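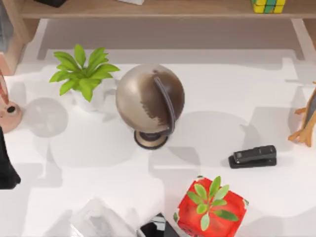
Automation in the Packing Room at Lellov: Changes for Staff
Student project report
Dima Majali and Hadi Awad
11 April 2021

1. Purpose

The report considers how the planned use of a robot arm at Lellov, a seller of household goods, would alter the work of the people who sort and pack orders. The task was modelled in simulation before any change to the packing room. Household objects of mixed shape were set out on a white table with a wooden shelf behind it.

2. Method

We interviewed 22 members of staff in January and compared their answers with the written duties for each post. The supervisor at Lellov gave us access to the shift plans.
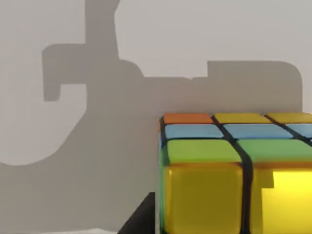
3. Findings

Staff expected the arm to take over repeated lifting. Most were less certain about who would deal with items it could not grip. Under the present plan, four packers would move to checking and would be responsible for stopping the arm when an order is wrong. Their training is set at 34 hours. Several of those interviewed considered this too short, and two asked whether the new duties would carry a higher grade.

4. Recommendations

Lellov should publish the revised duties before the arm is installed. Packers should take part in the simulated trials and be able to comment on the order of work. Pay grades should be settled with staff in the same period.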